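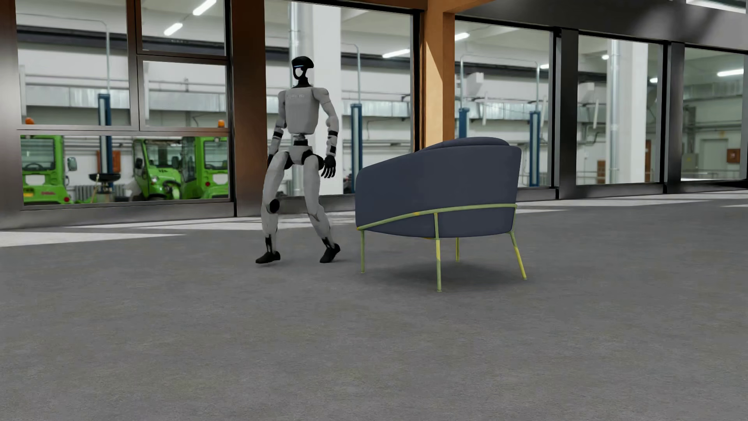

1/ A thread about buying a chair

I have been looking for one comfortable reading chair since March. One. I've now spent more time on this than I spent picking my apartment, and I have opinions, so here they all are in a row. Mute me if you need to.

2/ Background: I read every night from 10 until I fall over. For years I did it on the couch, lying sideways with my neck folded up like a lawn chair. Then I turned my head to merge onto the highway one morning and it just... didn't turn. My doctor said "have you considered sitting up." Great. Thanks. Sitting up it is.

3/ So I went to the big furniture place out in Perkport, thinking I'd be in and out before lunch. Ha! They have a whole upstairs of chairs. I sat in everything. I sat in a recliner that tried to launch me into a lamp. I sat in a thing called an "accent chair," and I can report that the accent is pain.

4/ If you go shopping, bring your book. A real one, the one you're reading right now. Everybody sits down in a showroom, bounces twice, says "ooh, nice" and gets up. You have to sit there and read a chapter. Yes, people will look at you. A salesman asked me if I was waiting for someone.

5/ Chapter test results: wingbacks are lovely but I slide. Anything with wooden arms is out, my elbows complained by page three. Swivel chairs are way too much fun and I got no reading done at all.

6/ The surprise winner was the tub chair, the round kind where the back and the arms are all one curve. I always thought those were for hotel lobbies! But you can lean into the corner of it, sort of diagonally, and prop the book up on the rim. I read 30 pages without noticing. That has to mean something. 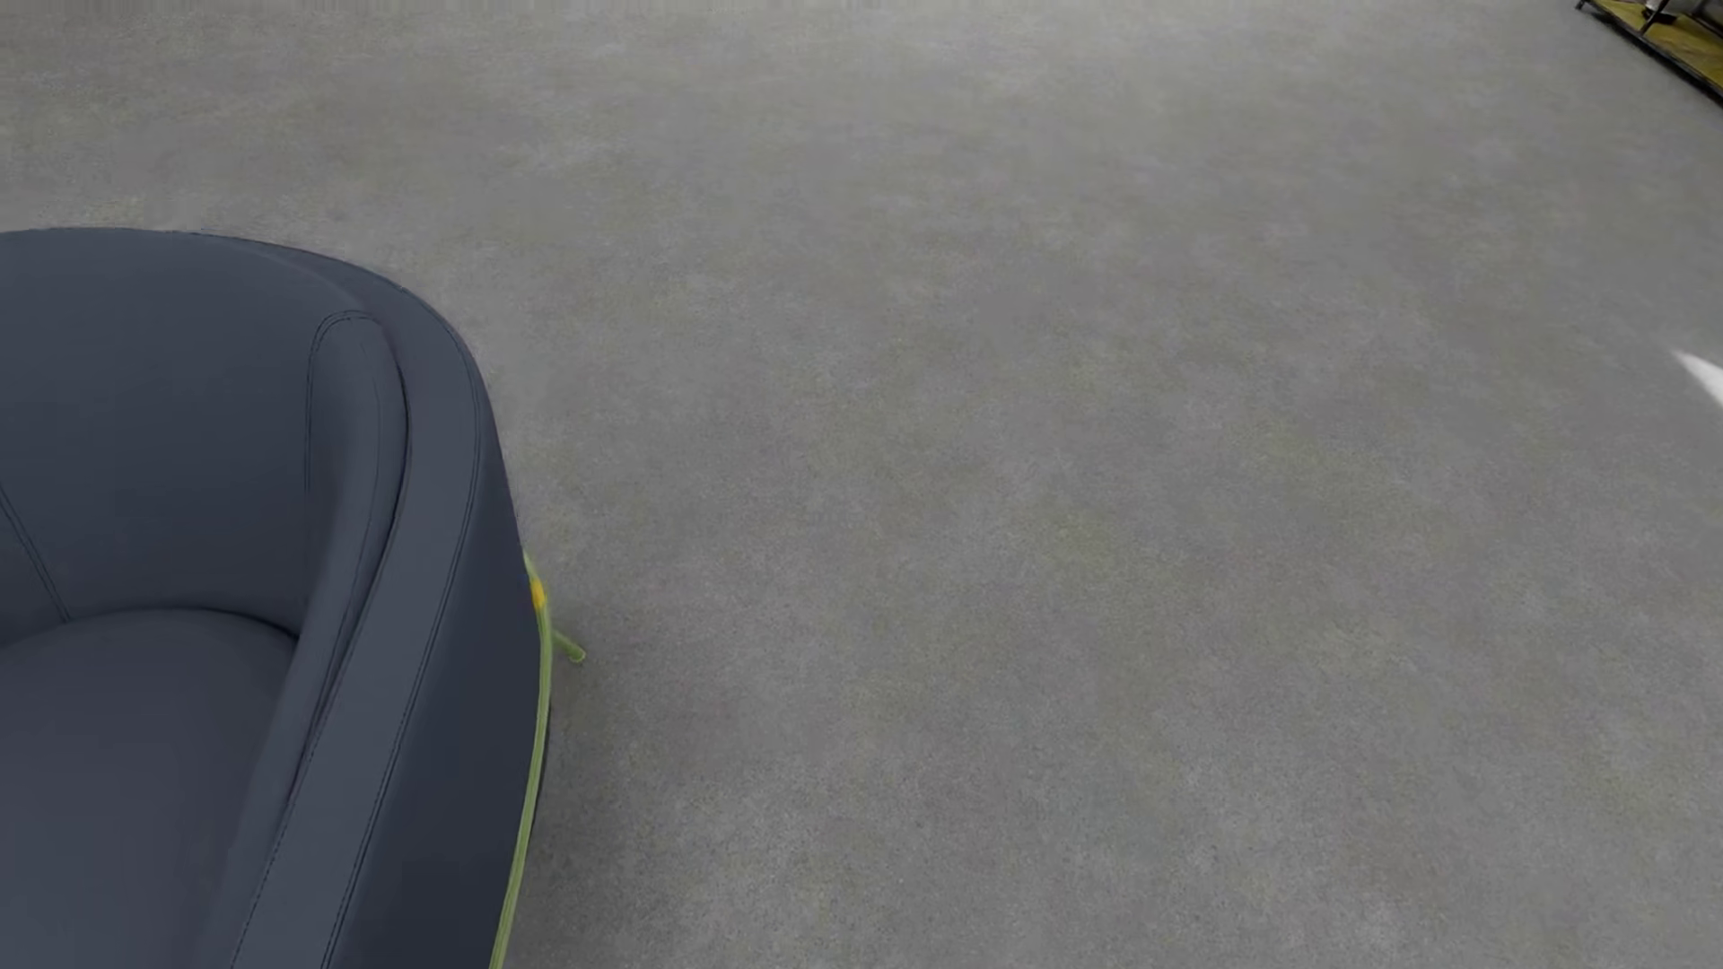

Tub chair, dark slate blue. Look at that big wide rim.

7/ Now, color. I wanted mustard. I have wanted a mustard chair my entire adult life. My brother-in-law Zachary MacPherson, who has three kids and a beagle, looked at me with real pity and said "get the dark one." He has never once been wrong about upholstery and it makes me so mad.

8/ Then there's the money part. The first tub chair I fell for was $800. For a chair! I walked around the parking lot for a while talking myself into it (it's cheaper than a neck, etc.) and then went home and looked at used ones, where I should have started.

9/ Used chair listings are their own kind of literature. "Barely sat in." By who?? "Smoke free, pet friendly home," which I guess means the dog has been all over it. One guy in Ruddock wanted to trade his for a kayak. I do not have a kayak. I thought about it for longer than I should have.

10/ Stuff I ask sellers now, after a couple of wasted drives:
How high is the seat off the floor?
How wide is it on the inside, between the arms? (they always give you the outside)
Does the cushion come off?
Has a cat ever loved it?

11/ And measure your own doorway!!! I know everybody says this. I'd heard it a hundred times and still drove all the way to Brendberg for a chair that would not have made it up my stairs unless I took the railing off. The lady was so nice about it. She gave me tomatoes.

12/ Somebody's going to ask about lighting so I'll get ahead of it. Lamp behind you and a little to one side, over your shoulder, with a warm bulb. I tried one of those clip-on book lights and it made me feel like I was reading under the covers at camp. Some of you would like that. No judgment.

13/ Also you want a place for your feet. I'm using an upside-down milk crate with a folded blanket on it and I refuse to be embarrassed. My mother has called it "the situation" on the phone, twice.

14/ And a table, or a stool, or a stack of the books you're not reading, so your tea has somewhere to live. The rim of a tub chair looks wide enough to hold a mug. Please don't. I tried it in the store with an empty paper cup and even that went over.

15/ Where I've landed: there's a secondhand shop called Gralus that gets furniture in every month, and they've got my number on a sticky note by the register. "Round one, dark, not over 30 inches wide." The woman there says one might be coming in from an estate and she'll call me.

16/ Until then I'm at the kitchen table with a cushion behind my back, on chapter 3 of a very long book about lighthouses. If you have a tub chair and you love it, tell me how the seat's held up. And if you have a mustard one, send pictures, I can take it.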